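My afternoon teaching socks at the Tranport open day

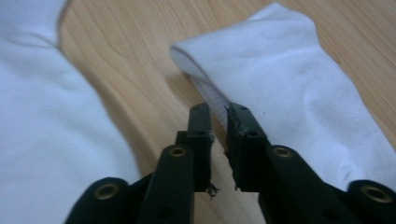 We drove out to Mutallow for the Tranport open day on 10th January, and I had the best time! You sign in, get a sticker, and within minutes somebody hands you a gripper and asks if you'd like to help teach a robot. Well, yes!

The job at my table was socks. White ones, on a pale wooden top, and you pick them up with two black fingers that open and close as you squeeze. You go for the cuff (trickier than it sounds, I kept grabbing air) and every try gets saved so the robot can learn from it. They want 3000 tries by April. I did 18 and my thumb was sore.

The fingertips have had a hard life, by the way. One is all scuffed along its inside edge and the other has a ragged bit hanging off. I asked for a newer pair and was told these ones grip better, ha.

Next door was the Tunditz room, where you steer an arm by remote control from a chair. Long line, but worth it. Parking is free, the coffee is terrible, and I'm going back in April with my sister.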